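Bring Back the Bread Basket

I went out to dinner last week at Navarrete, the new place that took over the old shoe store on the corner, and the waiter asked if we'd like to "start with the bread experience." The bread experience was nine dollars. It came as two slices on a slab of slate with a smear of butter and a little speech about the butter.

I ate it, of course. It was good bread! But I grumbled all the way home, and my friend Samira Awwad, who had to listen to me, told me to go write it down and leave her out of it. So I'm doing half of what she asked.

When I was growing up, you sat down and the bread came. You didn't order it and you didn't discuss it. My aunt used to wrap a couple of rolls in a napkin and slide them into her purse while my uncle pretended to study the dessert menu. At Bandetti, where we went for every birthday, the basket was refilled so many times that I don't think I finished a main course before the age of 12.
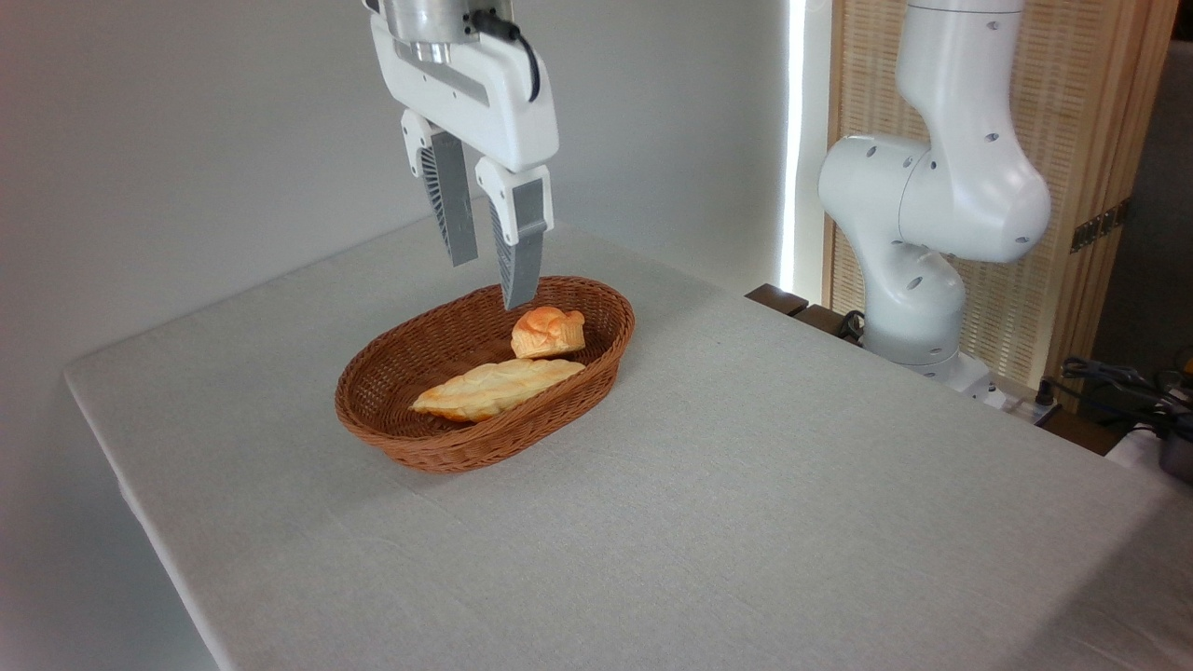
A round bun in a wicker basket, on a light gray cloth.

I know the arguments against it. Domingo Gallardo ran a dining room with 45 seats for years, and he says a lot of his free bread went straight into the trash. Butter costs money. Flour costs money, and so does the person who gets up at four to bake. Plenty of people don't eat bread at all now, and they'd like the space on the table back. Fine. I believe all of it.

But then put it in the price of the soup. I mean that. Charge me a dollar more for the soup and a dollar more for the chicken, and I'll never notice, and you can bring me a basket with a cloth in it like I'm somebody you were expecting. What I mind is being asked to make a purchase before I've even got my coat off – it sets a tone, and the tone is airport.

There's also the matter of hunger, which restaurants seem to have forgotten about. People show up hungry. They've been at work, they've circled the block for parking, one of them is annoyed with the other one about the parking. A warm roll fixes more of that than a cocktail does. I've watched my brother-in-law become a reasonable man over the course of one breadstick.

And you share it. Somebody holds the basket out, somebody takes the piece with the good crust and feels a bit guilty, somebody tears the last one in half. With two slices on a slate and three people at the table, you're doing long division.

Samira thinks I'm being sentimental and that I should just pay the nine dollars. She may be right. I've booked Bandetti for my birthday in March anyway, and I called ahead to ask about the bread. The woman on the phone didn't understand the question. "It comes with the table," she said.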